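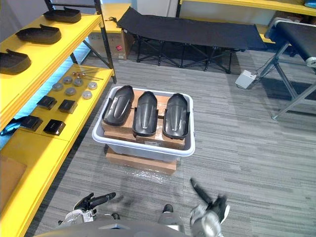 Moving a kitting cell to robot picking changes the operator's job before it changes the output. At Hustow we wrote the Bindamley procedure in March, for the people who stock the cell. Molded parts go in the gray bin side by side on flattened cardboard, all pointing the same way. Small parts such as the round metal caps and square blocks stay on the second yellow shelf.

1. Load the part list in Ullix and select program 27.
2. Stock the shelves and the bin, then step back behind the line.
3. Start the cycle and stay through the first 11 picks.
4. If a pick fails, pause – do not reach in – and log code 2666.

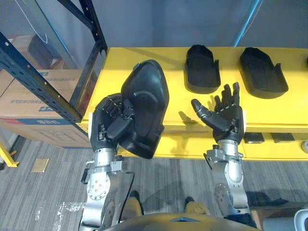
Left hand holding a molded part upright over the yellow table.

Operators no longer lift each part. They set up, watch and clear faults, and one person can cover 2 cells per shift. Pay grades did not change. Send corrections to Jolien Peeters, who keeps the fault log and runs the training session at the start of each shift.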